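Household Help Forum » Cleaning and Laundry » Fabric and Upholstery
Blue seat cover goes fuzzy and dull where I vacuum it
Asked in September · 117 views · 3 answers

brellitz_home
Hello all. I have a bench in the hallway with a blue fabric cover, cotton I think, the label was gone when I bought it from Trevcombe. I vacuum it every week on account of the dog. Since the summer the front part became a little fuzzy and it looks more dull than the back part. I use the normal floor head with the brush down, full power. Is it the vacuum that makes this, or is it only from people sitting? I also have the small upholstery tool but it picks up the fabric and then I can not move it. I don't want to buy a new cover, the last one was 200 with the sewing. Thank you for any idea, also simple ones.

Lunanico
Probably both. Sitting makes the fuzz, the stiff brush makes it worse. Stop using the floor head on fabric. A lint roller is enough for one week and then you vacuum the next week.

rallis16
I had the same trouble with my window seat, so I write it a bit longer.

First, look for the suction control. On many vacuums there is a sliding piece on the handle or on the wand which lets in some air. Open it halfway and try again with the small tool. If the fabric still comes up, open it more. Mine wanted to be almost fully open, and after this the tool moved without pulling the cover. If you have only a power button with levels, take the lowest.

Second, hold the fabric flat with your free hand, and pull the tool toward you in short strokes, always in the same direction. I was going back and forth before, very fast, and this is what lifts the fibers. Do the seams last, with the narrow tool.

Third, check what is touching the fabric when you are not looking at it. The hose of mine was lying over the cushion and I was dragging it each time I turned around. The ribs are hard, and they rub like a file on soft cotton. Now I keep it over my shoulder, or I let it hang on the floor side. The same with hard plastic parts, they should not slide over the cloth.

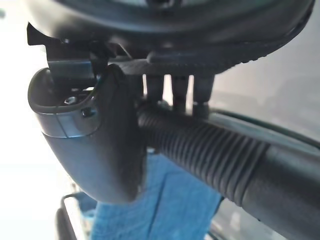

Handle and ribbed hose, with the blue fabric just under the end of the handle.

For the fuzz you have already, use a fabric shaver, but gently, and try first on the back side where it is not seen. Do not press. I did 16 passes in one place because I was impatient and it got thin there.

The dull look is maybe only dust that sits deep. I wiped mine with a white cloth, a little damp with plain water, and let it dry one night before anybody sat on it - test a corner first, some blue colors come off.

Trevcombe_Tess
Can the cover come off? If there is a zipper, just turn it inside out and wash it cold, then you don't need all this. Mine has faded anyway, it stands by the window.

brellitz_home
Thank you, there is a slider on the handle and I never noticed it in three years. With it half open the small tool moves well. No zipper, it is stapled under the seat. I will try the shaver on the back edge first.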